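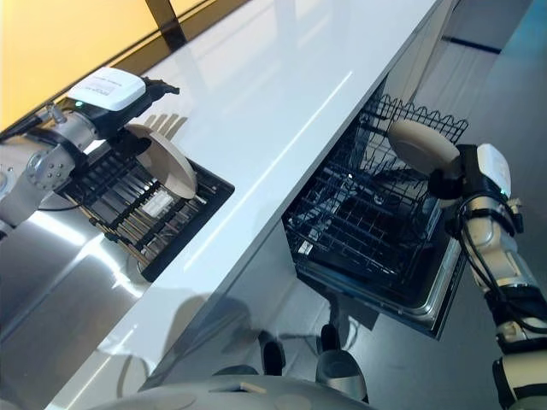 Notes from Lirkasora

Monday, March 16, 2026

Lirkasora is a hillside community of 145 households, governed by an elected residents' council and served by the district office in Grotwood. I have lived here since the second phase of building was completed, and I write these notes in a personal capacity.

The council met last week to consider the extension of the eastern quarter. The plan provides for 30 new homes on the land below the El Fassi road, of which 15 are reserved for families already renting in the community. Tassanee Panyasiri presented the drawings and confirmed that the water connection will come from the Siltwood line. 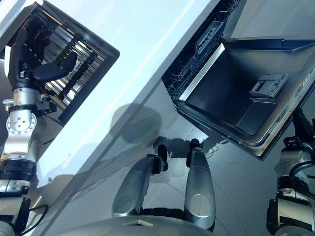

Open drawer beside the white countertop.

Chaiwat Kaewmanee asked that the footpath to the school be finished before any ground is broken. The request was adopted with 2 votes against. I supported it. The present path floods at the lower bend, and parents have raised the matter in writing more than once.

Applications for the reserved homes open in August. Forms may be collected from the district office on weekday mornings.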